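Notas del ponente. Acabado de superficies de madera en interiores: absorción, secado y mantenimiento
Noviembre de 2022

Diapositiva 1. Planteamiento
Saludar y pasar directamente al tema. La charla trata aceites y barnices al agua sobre tableros horizontales de uso diario. Quedan fuera los suelos y el exterior. Avisar de que las preguntas van al final.

Diapositiva 2. Absorción
La testa absorbe mucho más que la cara. Consecuencia práctica: la primera mano se aplica antes en los cantos y se retira el exceso con paño sin pelusa. El lijado previo condiciona el resultado; si se cierra demasiado el poro, el aceite queda en superficie y tarda en polimerizar.

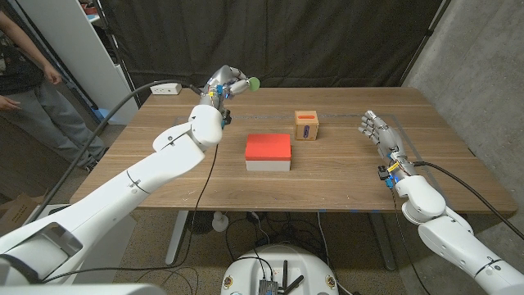
Citar aquí la serie de probetas de Ganau: 17 piezas, tres manos cada una, 30 minutos entre aplicación y retirada. Mencionar que el grano final fue 400 solo en la mitad de la serie. No entrar en la estadística, está en el anexo.

Diapositiva 3. Barniz al agua
Levanta la fibra en la primera mano. Lijado intermedio suave, siempre a favor de la veta. Insistir en la ventilación: sin renovación de aire la película queda blanda aunque al tacto parezca seca. Comparar con el aceite en cuanto a reparación. El barniz obliga a lijar el paño completo; el aceite admite retoque local.

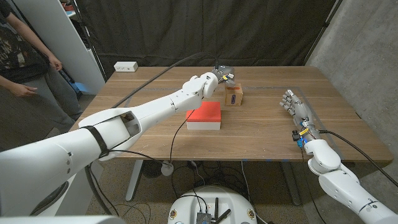 Departamento de Materiales y Acabados · Plitgate

Diapositiva 4. Cercos y manchas
Distinguir el cerco blanco (humedad retenida en la película) de la mancha negra (reacción de taninos con hierro). El primero suele remitir con calor moderado. La segunda requiere ácido oxálico, guantes y aclarado abundante. Ottar Bråten preguntó en abril por el roble ahumado: responder que no hay datos propios y remitir al informe Gilchrist, apartado de taninos.
Si falta tiempo, saltar la tabla de disolventes.
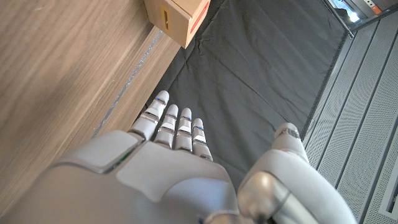
Diapositiva 5. Mantenimiento
Limpieza con paño húmedo bien escurrido y jabón neutro. Evitar siliconas: contaminan el poro y provocan cráteres al reacabar. Para el aceite, mano de refresco cuando el agua deje de formar gota. El calendario de revisión del proyecto Skamimon se reparte en papel a la salida.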